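Monday, late, tea gone cold next to me

Well, I finally got the desk where I want it. Or where I think I want it, ask me again in a week. I've been shoving that thing from wall to wall since January and every time I sat down to work something bugged me, either the glare or the door behind my back or the fact that I couldn't open the closet without standing up first. Now it's in front of the window with the blind down behind it, and I can breathe.

The blind was the big argument. Amancay came by at lunch (Amancay Vergara from upstairs, she has opinions on windows) and she thinks it's a crime to put a desk at a window and then cover the window. I get it! But the afternoon light comes straight in and I can't read a thing, so down it goes. I picked the pale one, the Irna, over the dark gray Adberg I'd been carrying a swatch of in my wallet for weeks. The dark one would have been too much under that ceiling. The pale one just kind of melts in, and it still lets a bit of glow through in the morning if I leave the lights off.

I should write something about the ceiling while I'm at it, so I remember how I felt about it before I got used to it. When I first moved in I hated that curved piece over the window. It looked like the edge of a wedding cake. All those layers of molding, and bending, too, so you can't line anything up with it. I even got a quote to have it taken down and squared off. The man wanted 2000 just for the plaster and another 600 for painting, and he said the word "dust" so many times that I thanked him and sent him home. Glad I did. Last week I washed the whole thing with a sponge and a bucket of soapy water, standing on the step stool with my neck bent back, and somewhere past the halfway point I started to like it. It's so much whiter than I thought! My neck still hurts, though.

Then the monitor. I'd had it pushed off to the left for ages, on account of the lamp, and I'd been sitting twisted like a pretzel. The lamp is out in the hall now and Mansilla can have it if he ever picks it up (he's been promising since before the holidays). I moved the monitor over, then back a hair, then over again.
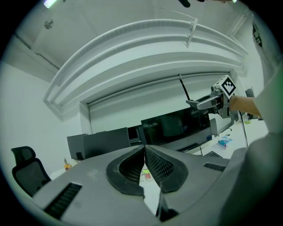 I still want to do something with the cords. I bought a pack of those Enon clips, 2 sizes in one bag, and so far I've stuck up a grand total of zero of them, so that's tomorrow's chore. Also the drawer, which I emptied onto the bed at noon and then had to sweep into a pillowcase at ten so I could lie down. There are takeout menus in there from places that closed. There's a key. I have no clue what it opens and I'm scared to throw it out.

Amancay says I should get a plant for the corner. I said I'd think about it, and then I spent half an hour looking at plants on my phone with the blind down, so maybe she has a point about the light. Something that doesn't mind shade, she said, and wrote a name on the back of an envelope. Which I've already lost. Probably in the pillowcase.

Bed now. Call about the closet door in the morning, and buy sponges.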